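Voltport Kitchen Sim, Fault Subset
README, last edited 2020-02-19

What you have downloaded

These are the episodes we would have preferred not to record. The main Voltport set holds the runs where two arms tidy a simulated counter and everyone goes home. This subset holds the 400 runs where something went wrong, kept together because people kept asking for them and because deleting them felt like tampering with evidence.

All of it is rendered. No produce was harmed, although the physics log for one of the pears makes painful reading.

The fault

In the February build, the right arm's grip controller took its closing limit from the wrong table. The Trindidgate config lists limits by object, the Mendonça config lists them by object class, and the loader merged the two in whatever order it found them on disk. On most machines that worked. On ours, soft items inherited the limit meant for plates, and the gripper closed on a pear with the confidence of a bench vise.

The simulator does not model bruising. It models contact, and when two surfaces overlap too far it pushes them apart, hard. The usual result was a pear leaving the counter at a speed no pear has earned. In 2 episodes it took the plate along.
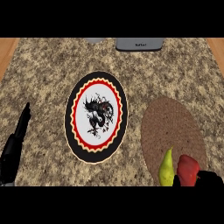 The left arm had no fault of its own, but it shares a stop signal with the right one, and the stop signal was late by 4 control steps. So it often carried on with its own plan while its partner was busy launching fruit. If you are training a fault detector, please don't label the left arm as the cause. Our first labeling pass did exactly that, and the old labels are still in the folder named labels_old – use them only if you enjoy being misled.

Files

episodes/ has one folder per run, with rendered views, joint states and commanded grip force.
events.csv gives the step at which the overlap limit was crossed, and the step at which the stop arrived.
config/ has both config files as they were, unfixed. Do not copy them into anything that drives a real gripper.
labels_old/ see above.

Known problems

Some runs end early because the Zekix logger treated an object outside the workspace as a finished task. By its lights the counter had been cleared. These runs are marked "success" in the raw logs and "fault" in events.csv. Believe events.csv.

Grip force is commanded force, never measured force. Please don't plot it and call it contact.

Reporting

Open an issue with the episode folder name and the step number. Reports that say "the pear flew away" will be closed as duplicates.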